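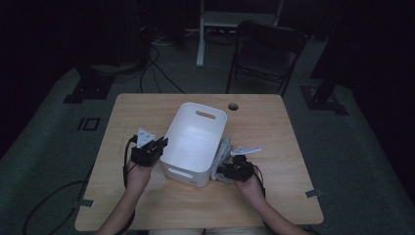
White storage bin on the table, nothing in it yet.

Sorting the back room at Flerevgate

Welcome to our small gallery page. My name is Tsehay Fikre and I look after the shared craft room on the ground floor of Flerevgate. On 10th May we began to put the room in order, and I promised the members who live far away that I would show them how it goes. I will add more pictures when I have them.

The bin in the picture is the kind we have chosen for the wool and the fabric pieces. It is white plastic and has an oval hole near the rim at one end, so you can hook your fingers in and pull it from the shelf. At the other end there is a second opening, a long one, low down near the bottom edge. The inside is bright white, which I like very much, as a dark button is easy to find in it.

The table is the light wooden one with the rounded corners. Please notice the round hole in the top, near the back edge. It is for cables, so kindly do not drop pins in it! The black folding chair is behind, on the gray-green carpet. We will keep this chair, although Asfaw finds it too hard for long evenings.

What goes where:
Wool and yarn: white bins, lower shelf.
Fabric pieces bigger than your hand: white bins, middle shelf.
Paper patterns: the cabinet, in the order of their numbers. Number 734 and number 885 are still missing, so please look at home if you borrowed them.

Each bin can take up to 3 kilos. More than this and it becomes heavy for the older members to lift down. Labels will be written in dark colour, in English and in Amharic.

If you have a favourite way to fold fabric, write to me or leave a note with Vutudham at the front desk. The room stays open in the evenings as before. The next big sorting is planned for November.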